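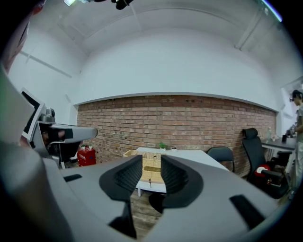 Pipe Tobacco: Curing and Pressing (handout 2)

Courses > Leaf & Blending > Handouts > Curing and Pressing

Search handouts Go

Read before the tasting session. Bring your own pipe, matches not lighters please.

Curing, quick version
- Air cured: hung in open barns, weeks. Burley mostly. Sugars drop away, leaf goes brown and nutty.
- Flue cured: heat from pipes, no smoke touches the leaf. Days. Virginia. Keeps its sugar, so it can bite if you puff hard.
- Fire cured: smoke on the leaf. Strong smell, go easy in a blend.
- Sun cured: Orientals. Small leaves, dry, a bit sour.

Know these four, they come up agian in handout 6.
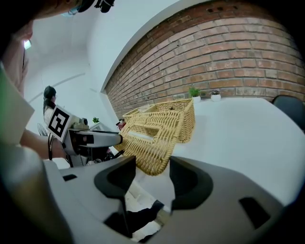 Course tutor, Leaf & Blending

Pressing
Leaf laid flat, weight on, left alone. Flavours marry, colour darkens. Cut the cake afterwards: flake, then rubbed out if wanted. Don't slice it warm, it crumbles.

Samples for the session: Zidon (straight Virginia flake), Kultden (Burley, ready rubbed), Schwaiger (fire cured, heavy). Smoke them in that order. Schwaiger first and you'll taste nothing else all evening.

Moisture: pinch it. Springs back slowly = fine. Stays in a lump = too wet, spread it on paper for a hour. Dust = too far gone, damp cloth over the bowl overnight.

Homework: 2 jars, same flake, one rubbed out and one folded. Notes on burn and taste. Due end of March.

Comments

pipeandslippers: is the Kultden the old cut or the new one? my tin looks coarser

Skuseo: Folded went out on me constantly. Rubbed was fine. Does it need drying longer?

burleyfan907: yes, dry it longer and pack looser at the bottom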